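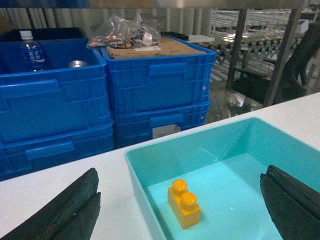 Annelore Görtz
Lecturer, Operations and Inventory Methods

Unit 4: Reorder points and safety stock

Read the Buschmann chapter on demand variation before class. The notes below cover the fixed-quantity model only. Periodic review comes in the next unit.

The reorder point is the stock level at which a new order is placed. With constant demand and a constant lead time it equals daily demand multiplied by lead time in days. Stock already on order counts toward the inventory position, so compare the reorder point with on-hand plus on-order minus backorders.

Worked case: the Losthorpe depot issues 141 units of a fastener kit per day. Lead time from the supplier is four days. Expected demand over the lead time is 564 units.
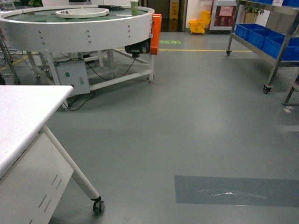

Daily demand at Losthorpe varies, and an order placed at 564 would leave the depot short in about half of all cycles if demand is symmetric. Safety stock is added to lower that share. Management has set it at 179 units, giving a reorder point of 743.

The order quantity is a separate decision. Losthorpe buys 1144 units at a time. Average on-hand stock is half the order quantity plus safety stock, or 751 units.

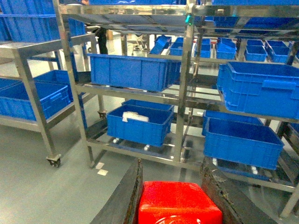
Changing the order quantity also changes the number of cycles per year, and with it the number of times the depot is exposed to a shortage. Cycle service level does not capture this. Fill rate does.

Problems
1. Recompute the reorder point for a lead time of six days, with safety stock unchanged.
2. State which assumption in problem 1 is weakest.

Hand in written work to Ertuğrul Yazıcı.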